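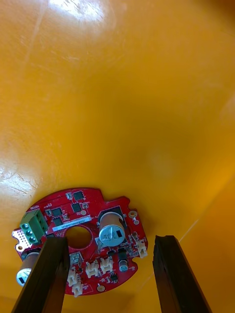 Cora drive board, part 314. Green screw terminal block at left, main capacitor at upper right.

Cora Drive Board and Latch Solenoid
Replacement electrical parts for the Cora ceiling ventilator

Home > Spares > Ceiling ventilators > Cora > Electrical

Sold by Lullardale Spares
Part 314: drive board
Part 578: latch solenoid
Availability: in stock, both parts
Next delivery from the Murín warehouse: 24th January

Overview

The drive board runs the fan motor in the Cora ceiling ventilator. It is round and has a hole in the middle, so it drops over the center post of the housing and sits flat under the cover plate. The notches around the edge line up with the ribs inside the housing. If the board will not sit down level, turn it until the notches find the ribs. Do not trim the board to make it fit.

The latch solenoid is a separate part. It releases the shutter when the fan starts and lets it close again when the fan stops. The two parts are sold separately. Many customers order both when the ventilator is already down for cleaning, but a working solenoid does not need to be replaced with the board.

What is on the board

The motor wires go to the green screw terminal block, which has three terminals. Use a small flat screwdriver. The screws are captive and do not need to be taken all the way out.

The large cylinder is the main capacitor. It comes soldered in place, and we do not sell it by itself. Check that your housing has the deep cover plate before you order, as the capacitor will not clear the shallow plate used on the earliest units. The deep plate has a raised ring around the center. If yours is flat all the way across, contact us and we will quote for a plate along with the board.

The silver-toned connector at the edge takes the plug from the wall control. The plug fits one way only. If it feels tight, pull it off, check for a bent pin, and try again.

The white sticker carries the serial number. Leave it on the board. We need that number for any warranty claim, and we suggest writing it on the inside of the housing cover before you close everything up.

Which units it fits

Cora ceiling ventilator, standard housing: board and solenoid both fit.
Cora ceiling ventilator, low housing: solenoid fits. The board fits only with the deep cover plate.
Cora wall model: neither part fits. See the wall model spares page.
Plirkel ventilators: the solenoid fits units with a spring shutter. The board does not fit any Plirkel unit.

The model name is on the rating plate inside the housing, next to the cable entry. On older ceilings the plate is often painted over. Wipe it with a damp cloth, after the power is off, and the raised letters can usually still be read.

Latch solenoid

Part 578 is a small solenoid with its own leads. It goes in the bracket beside the shutter arm, with the plunger toward the arm. The bracket and its screws are not included, so keep the old ones.

Before fitting, push the plunger in with a fingertip and let it go. It should move freely and should not grind. Do not oil it. Oil collects dust from the air stream and the plunger will start to stick before the next season is out.

If the shutter rattles when the fan is off, the solenoid is usually fine and the return spring is worn. The spring is listed on the Cora mechanical parts page.
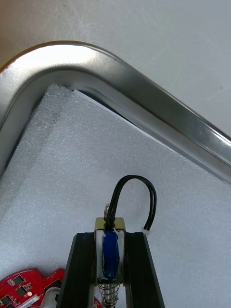

Fitting

Turn off the power at the breaker and check that the fan is dead at the wall control. Leave the unit alone for a few minutes before you touch the board so the capacitor can discharge. Work on wired-in equipment may need a licensed electrician where you live. Please check local rules first.

Take off the grille and the cover plate. Note which motor wire goes to which terminal, or mark the wires with tape. Unplug the wall control, loosen the terminal screws, and lift the old board straight up off the post.

Set the new board over the post, seat it, and connect the wires in the same order as before. Tug each wire lightly. Plug the wall control back in and refit the plate before turning the power on. The unit should not be run with the plate off.

Handling and storage

Hold the board by its edge. Do not lift it by the capacitor or the terminal block. Keep both parts dry, and keep them in their bags until you are ready to fit them. The board can be wiped with a soft dry brush. No cleaning sprays.

Warranty and returns

Both parts are covered for two years from the date of purchase. Unused parts can be returned in their original bag. We cannot take back a board once wires have been connected to it, unless it is faulty.

Orders are limited to up to 3 boards per household. Repair shops can set up a trade account with no limit.

Questions about this part

Serpil Kocabaş handles technical questions for the Cora range. Use the contact form and include the model name from the rating plate and, if you have the old board out, its serial number. Questions sent without a model name take longer to answer.

Related parts

Cora deep cover plate
Cora shutter return spring
Cora wall control, white
Plirkel spring shutter, complete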